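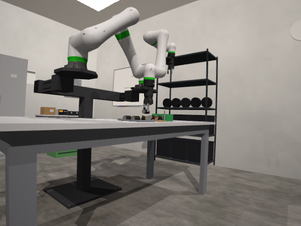
Part-time stock and orders assistant, Notley Battery & Lamp

Posted 2021-08-21
Location: Notley, with one day a week at our Balby counter
Hours: 75 hours a month, set shifts
Start: as soon as the right person is free

We sell batteries, flashlights, bulbs and small chargers to households, schools and repair shops. Most of our orders come by phone or through the website, and the rest come over the counter. The person who has been keeping our stock room in order moved to full-time study in June, and the rest of us have been covering the work since. We would like to hand it to someone who will own it.

What the work is

You will receive deliveries, check them against the packing slip, and put them away. You will pick and pack orders, print labels, and have everything at the back door before the afternoon pickup. We carry 300 product lines, and many of them look alike until you read the part number, so we need someone who reads the part number.

You will also keep the date rotation going. Older stock goes out first, and anything close to its date is moved to the discount bin at the counter. We use Rollora to track stock. If you have used any inventory program before, you will pick it up in a few shifts. If you haven't, we will sit down with you until you have.

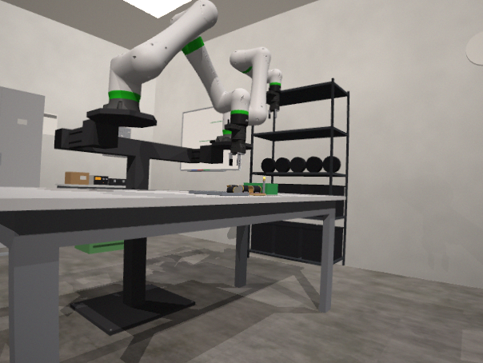

Once a month there is a full count. It takes most of a day, and everyone helps, but you will run it. That means printing the sheets, splitting up the shelves, and chasing down the numbers that don't match. Last time we had 12 lines that were off, nearly all of them from returns that had been put back in the wrong place.

Returns are the other regular job. Customers send back items that are the wrong size or that they no longer need. You will open the package, compare the item with the order, and decide if it can be resold. Damaged or leaking cells go straight into the recycling drum, with gloves on – we will train you on this before you handle any.

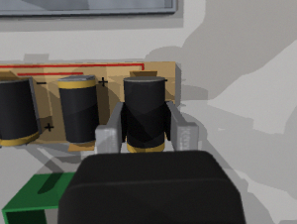

A battery standing upright, black with a gold band at its base.

What we are looking for

You should be able to lift a 40-pound carton to waist height and be on your feet for most of a shift. You should write clearly, since the next shift works from your notes. You should be comfortable calling a supplier to say that a shipment is short.

Experience in a stock room, mail room, kitchen or library is useful. A degree is not needed. A driver's license is helpful for the Balby day, but the 93 bus stops across the street from the counter and two of us ride it.

Color vision matters a little in this job, as some of our bin labels are color coded. All of them also carry a printed code, so please don't let this stop you from applying.

What we offer

Hourly pay at the posted county rate for stock clerks, paid every two weeks. Paid breaks. Paid sick time from the first day. A staff discount on everything except special orders. Work gloves and an apron are supplied, and we pay toward one pair of work shoes a year.

Shifts are posted a month ahead and we do not change them without asking you first. The building closes at six and no one is expected to answer messages after that. 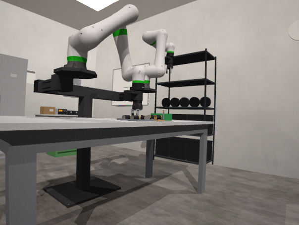 Work table on grey legs.

How to apply

Bring or mail a one-page letter and a list of your past jobs, paid or unpaid. Tell us which mornings and afternoons you can work, and the earliest date you could start. A resume is fine but we don't require one. Please don't send photos or copies of ID at this stage.

You can leave your letter at the Notley counter or at the Lý Bakery next door, which takes our mail when we are closed. Put "Stock assistant" on the envelope.

We will call everyone who applies, including those we don't invite in. Interviews last half an hour and are held in Notley. There is a short practical part – you will be given an order sheet and a cart and asked to pick the order. Take your time over it, as we look at accuracy and don't use a clock.

Two references will be asked for after the interview, and one of them can be a teacher or a neighbor. The first six weeks are a trial period on full pay.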